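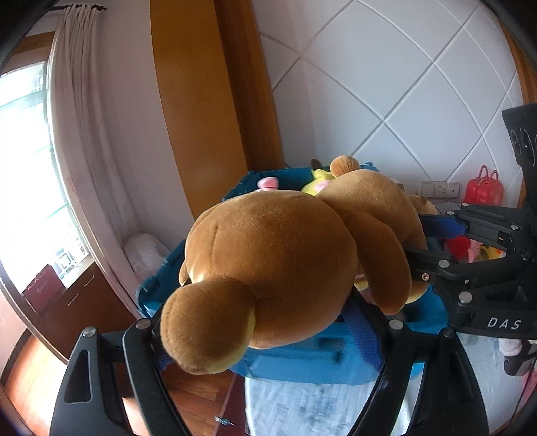

Big soft toys spoil my success rate. Can I score them separately?

Posted by Hamutier, 22/08/2018, in Robotics > Methods and write-ups

I'm writing up a small study on learning from demonstration. A person holds a pair of grippers and moves soft toys in and out of a plastic bin, and a policy trained on those recordings then has a go with two arms. The toys live in a blue bin and the big brown one is the cause of all my troubles.

Over 75 test runs the policy does nicely on the small toys. Then the brown one comes up and the whole thing turns into a wrestling match. One arm gets a good hold, the other gets a handful of fluff, and the toy either swings round or folds in half over whatever is underneath. My supervisor wants a single number for the abstract. My single number is not one I would put on a mug.

I have read the Allstead protocol, which says to score "object removed from container" as yes or no, with a time limit. By that rule a run where the toy comes out upside down with a pink friend hanging off it counts the same as a perfect one, and a run where the arms do everything right but run out of time counts the same as one where they never move.

So my plan is to report the large toys in a table of their own and put only the small ones in the headline. Is that allowed, or is it the sort of thing reviewers write in capital letters about?

Also, does it matter that the demonstrations were all done by one person (me), who by the end of the week was very good at picking up this particular toy and not much else?

Zhiqiang Zeng

Two tables are fine. Taking the large toys out of the headline after you have seen that they do badly is not fine, and yes, expect capitals.

Put the overall rate in the abstract and the split by toy size straight after it, in the same sentence if you can manage the commas. Readers forgive a low number a good deal faster than they forgive finding it in an appendix.

As for scoring, keep the yes/no result so that people can compare with other work, then add stages. I would use first contact, both grippers holding, clear of the rim, and placed. Write down the furthest stage reached for each run. With a big plush toy I'd bet most of your failures sit between the first and second stages, and that tells you something you can fix. A flat "no" tells you nothing except that you have had a bad afternoon.

Decide what "clear of the rim" means before you look at any more footage. Soft things have limbs and the limbs dangle. I once lost most of February to an argument over whether a rabbit was out of a box when one ear was still in it. We settled on the lowest point of the toy being above the highest point of the rim, had to rescore everything, and the result hardly moved. The rabbit has since been retired.

On the single demonstrator: say so in the methods and again in the limitations. If you can bribe a second person to record even a short set, do it, and test on the same starting layouts. You have probably picked up habits, such as always going in with the same hand first, and the policy will have learned them faithfully along with everything useful.

Rarnora

just use a smaller toy

(1 reply)

Hamutier: Thank you, I had not considered cheating.

Zhong

Agree with most of what Zhiqiang wrote. A few things from the boring end.

75 runs sounds decent until you split it. If the big toys were only a slice of those, the rate for them will have an interval you could park a van in. Give the counts next to the percentages and print the interval, however much it hurts.

How do you reset the bin between runs? If you just drop the toy back in, it lands on top every time, which makes it easier than the ones buried under it. We shook the bin, photographed it from above and reused the same starting layouts for every method we compared. Reproducing a heap of soft toys from a photo is a miserable job and I recommend giving it to somebody else.

For the stage idea, have a look at how people scored cloth handling, some of the older papers going back to 1988 or so had sensible partial scores that everyone has since forgotten and reinvented. Can't find my copy. Will post the title if it turns up.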